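Threads > Mieke Goossens > Kitchen linen

So the Oda folding method promises that a towel folded "with intention" stays folded. I have doubts. I have eleven dish towels and a kitchen table, so let's see.

First claim: fold in thirds, then in half, and the stack will lie flat. Baert's blog swears by it.

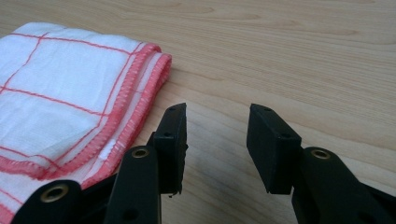
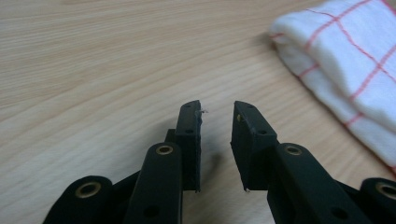 White towel with the red grid, folded, on the table. Both shots.

Look at the hem in the first one. All that red and pink stitching stacks up on one side and you get a fat edge. Flat? Not in my book.

Second claim: it saves drawer space. I bought two Ivlow dividers in February on the strength of that. They take up room too - funny how the method skips over it.

Someone asked if thinner towels do better. Maybe. My Grusum ones fold smaller, but they barely dry a plate, so what am I saving space for?

Also not buying the "500 folds and it becomes second nature" line. Who checked?

I'll give it this much: the grid lines help you fold straight. But that's the towel doing the work - my grandmother could have told you that for free.

Eight towels to go. Still a skeptic.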